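## 3. Gathering the grasping examples

### 3.1 Workspace

All examples were gathered at one station in the Lovside laboratory. The arm stands beside a wooden table and reaches over a grey metal bin. A sloping divider splits the bin into a rear compartment and a larger front one. In the work reported in this section the objects were placed in the front compartment only. The rear compartment is kept for the sorting task described in Section 5.

The fixed camera looks at the bin from the same place throughout. It was calibrated once at the start of April and checked at the beginning of each working day by moving the gripper to 7 known points and comparing where it appeared in the picture with where it should have been. If the largest error was over 2 mm, the calibration was repeated before any examples were recorded. This happened twice.

We did not try to tidy the background. Cables, clamps and other equipment stay in view, and the floor of the bin has become worn with use. Earlier work on the Zondardale set used a plain backdrop, and the resulting model did poorly when it was moved to a second bench. We wanted the model to meet clutter outside the bin during training and learn to ignore it.

### 3.2 Objects

The object pool holds 200 items bought from ordinary shops or taken from the Varnov collection. Toys, cups, boxes and soft items are all included. An item was accepted if it fitted between the open fingers in at least one direction and weighed less than 600 g. Glass and anything with a sharp edge were left out.

For each session the operator drew a handful of items from the pool using a printed random list, dropped them into the front compartment from a low height, and left them where they fell. Items were allowed to overlap, lean on the walls or lie across one another. Figure 1 shows one such arrangement.

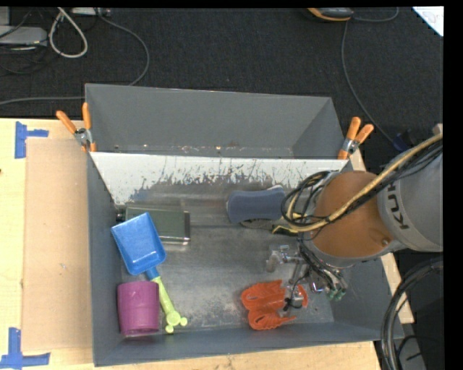
**Figure 1.** The station during gathering. The gripper is over the orange-red object at the front right of the bin; a toy shovel, a cup and other items share the front compartment.

Overlapping items matter a good deal for the labels. In Figure 1 the blue scoop of the shovel covers part of a dark green object, so a grasp aimed at the left end of the green one may catch the shovel too. Arrangements like this were kept. The label records what the gripper was holding after the lift, whichever item had been aimed at, and a separate flag marks lifts in which two or more items came up together.

### 3.3 Procedure

Each attempt followed the same steps. The camera took a picture with the arm clear of the bin. A grasp point and wrist angle were chosen, either by the operator or by the current version of the model. The arm moved above the point, came down until the force reading crossed a set limit or the target depth was reached, closed the fingers and lifted. A second picture was taken at the top of the lift. The item was then released over the front compartment, which also served to change the arrangement for the next attempt.

The first part of the set was chosen wholly by hand. Two operators, Thandeka Adams and Tobias Ostrowski, worked in turns and picked points on a screen. Once a first model had been trained on these attempts, it took over most of the choosing, and the operators stepped in when it repeated a failed grasp at the same spot. Attempts chosen by hand and by the model are marked as such in the released files, following the Grīnberga format.

Items sometimes came to rest against a wall where the fingers could not get round them. The operator moved an item only after three failed attempts in a row, and the move was logged. We kept the failed attempts. Leaving them out in an early trial gave a model that was too sure of itself near the walls, as Section 4.2 shows.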